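Small Bottles and Jars

Gallery, page 3
Updated July 22, 2023
Text by Beverley Entwistle

The first two pages of this gallery covered kitchen tins and the larger storage jars. Page 3 is for the small things: bottles, pots and jars that fit in one hand and usually end up at the back of a bathroom cabinet or in the bottom of a travel bag. I have been keeping them for years and using most of them. None of them is worth much money. The notes are short and mostly say how each kind gets used, how well the lid holds and how I clean it.

Everything in this part of the gallery lives in the hall closet in the house in Henby, on two shelves, with the overflow in a shoe box. A few readers have asked about labels and washing, so there is a section on each farther down the page.

Travel bottles

These are the ones I use the most. A good travel bottle is soft enough to squeeze and stiff enough to stand up when it is half empty. I bought a set from Rovell when I first started traveling with only a carry-on, and the ones that are left still go in the bag. The caps are the weak point. The flip kind cracks at the hinge, usually in cold weather, and once it has cracked the bottle moves to the shoe box and gets used for dry things like beads or seeds.

I fill travel bottles to just under the shoulder and squeeze a little air out before closing them. Thin liquids need a tighter cap than thick ones. Shampoo can go in nearly anything. Witch hazel can't.

Short round jars

Most of the short jars began as cream jars. They stack well if the lids are flat and badly if the lids are domed. I like them for anything you would take out with a fingertip, and for small hardware: picture hooks, spare buttons, the tiny screws from eyeglasses. A short jar with a wide mouth is easy to wash and dries in a few minutes. The narrow ones hold water under the lip and have to be left upside down overnight.

Patterned lids

I have a soft spot for a printed lid. It also saves labeling. If the lid with the pattern always holds the same thing, everybody in the house learns it in a week and no one has to read anything. Blue patterns turn up more than any other color in my closet, and I have stopped trying to balance them out.

A blue-patterned lid and a plain pink cap are hard to confuse, even first thing in the morning. One is low and round and the other stands taller, so you can tell them apart by feel as well. 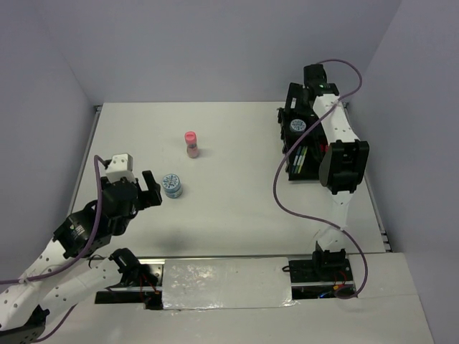 The same idea works for bigger groups. On the upper shelf I keep one bottle and one jar together for each job, so that the hand care things are a pair, the sewing things are a pair, and so on. When one of the pair is out, I can see right away what is missing. Before that I had all the bottles on one shelf and all the jars on the other, and it looked neater but took longer to find anything.

Pink and clear plastics

Clear and tinted plastic ages in different ways. Clear bottles go yellow near a window. Pale pink ones tend to fade toward no color at all, and it happens so slowly that I only notice when I put an old one next to a newer one. Caps keep their color better than bodies because they are usually thicker. If you want to keep a tinted bottle looking the way it did in the store, keep it in a drawer.

I don't throw out the faded ones. They are still good bottles.

White jars with blue

White and blue is an old combination for small jars and the stores keep coming back to it. The Vidau jars were my first, bought at a closing-down sale where they were sold by the bag. I came home with 17 and gave most of them away. Printed decoration on the body of a jar lasts a long time if you wash it by hand. Decoration on a lid takes more wear, because that is where your fingers go, and it usually thins out at the rim before anywhere else.

If the print matters to you, skip the dishwasher and skip the rough side of the sponge.

Sample pots

Very small, usually clear, with a lid that pushes on. They come with paint samples and with face cream, and I have never had to buy one. Useful for a weekend's worth of something and for mixing a little glue. They tip over easily. I stand them in a lid from a larger jar while I am working, and that stops most of the accidents.

Sample pots are also the right size for seeds saved from a single plant. Leave them open for a day or two first so the seeds can dry.

Pill bottles

I peel the label off with warm water and a drop of cooking oil, then wash the oil off with dish soap. The child-safe caps are a nuisance for sewing needles and a real help for anything you don't want opened by accident. Some of them can be turned over and used as an ordinary cap. I don't put food in old pill bottles.

Dropper bottles

Brown glass, mostly. The rubber bulbs give out long before the glass does – they go sticky, then split. You can buy the bulbs by themselves from a craft supplier, which I did once in a bag of 1,000 by misreading the order page. I am still giving those away, and anyone who lives near Henby is welcome to a handful.

Clean the glass pipette by drawing hot soapy water up and down a few times and then doing the same with plain water. Stand it tip down in a cup to dry.

Pump bottles

Pumps are good at the sink and poor in a suitcase. The small ones never lock as well as they claim to. I keep two beside the laundry sink and don't travel with them. When a pump stops drawing, it is nearly always dried soap in the nozzle, and a soak in hot water clears it.

Labels

I use paper labels from Görtz on glass and plain masking tape on plastic. Paper labels come off plastic in the first damp week. Masking tape looks worse but it stays on, it takes pencil or marker, and it peels away clean if you change it every few months. Leave it on for a year and you will be scraping.

Write what is in the container and when you filled it. I used to write only the contents, and then found myself sniffing hand cream to decide how old it was. For things that get refilled over and over, I put the label on the bottom and keep the sides plain.

Washing

Take the lid off and take out the liner if there is one. The white disk inside many jar lids holds on to smells, and it lifts out with the point of a butter knife. Wash the disk by itself and dry it flat. Soak the jar in hot water with dish soap for an hour, then use a small bottle brush. For perfume or strong cream, add a spoonful of baking soda to the soak and leave it overnight.

Some smells don't come out of plastic. Anything that has held peppermint oil is a peppermint container from then on, and I mark it that way.

Dry everything with the lids off and leave them off until the next day. Closing a jar too soon is the main reason a clean one smells stale.

Matching lids

Lids go missing. I keep stray lids in a flat box and try them on every new jar that comes in, and perhaps one in a dozen fits. Lids from different makers can look the same size and still not catch properly. To test one, fill the jar with water, close it, wipe it dry and lay it on a paper towel for an hour. If the towel stays dry, the lid is good enough for a bag.

Odd pairings are fine with me. Two of my favorite jars are wearing lids that came from somewhere else.

What I pass on

Twice a year I go through both shelves. Anything cracked goes out. Anything I have not opened since the last sorting goes into the shoe box, and when the shoe box is full I take it to the school art room or leave it on the front step with a note. I try to keep no more than 5 of any one kind. The travel bottles are over that limit at the moment and so are the short jars.

Reader questions

Do you keep the boxes the jars came in? No. They take up more room than the jars.

Is it all right to put homemade cream in an old jar? I do, in small amounts, and I keep it in the refrigerator. Scald glass jars first. Plastic ones I only use for store-bought cream moved over from a bigger container.

Where do you find the printed lids? Rummage sales, mostly, and relatives who know I want them. The good ones tend to be mixed in with kitchen things, so look there as well as on the cosmetics table.

Page 4 will cover tubes and flat tins. I plan to have it up in August – the tins are ready but the tubes still need washing.

Back to page 2 | Gallery index | Contact Beverley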